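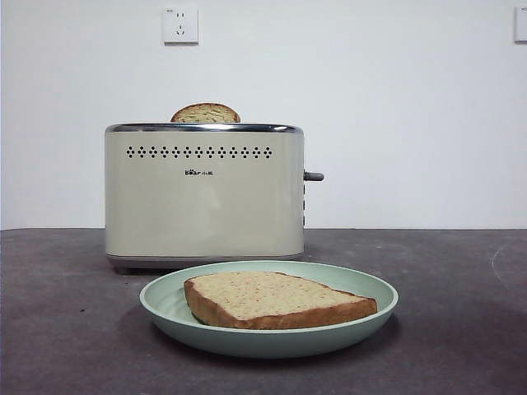 Posted by Skovum, April 2, 2018
Breakfast is my test for whether a machine can do housework yet. Two slices out of a Bear toaster and on to a plate. My view is we're nearly there. The arm does the moving and the toaster does the toasting, same as it would for me.

Durnonside wrote:
Nearly there for toast, maybe. I work on a packing line and ours does 1,212 boxes a shift, all the same size. Give it a soft bag and it stops. Bread is soft too, and no two slices match.

Lacerda wrote:
I don't agree that soft things are the problem. Grippers have got a lot better at them. Holding something steady with one arm while the other does the fiddly bit is harder.

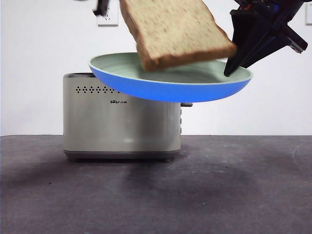

A pan is a good case. It has to stay level while the bread goes in, and you can't squeeze the rim anywhere you like. I'd take that over boxes as a fair test.

Durnonside wrote:
Fair test of what, though? I can do it half asleep. Call me when it wipes up the crumbs.

Skovum wrote:
Crumbs are a job for a cloth. I'd be happy with breakfast and the washing up.

Histance wrote:
Washing up is years off in my opinion. Wet plates, greasy pans, glasses. We priced an arm for the workshop last July and gave up, the fitting cost more than the arm did.

Lacerda wrote:
What were you going to use it for?

Histance wrote:
Loading a pillar drill. Still done by hand.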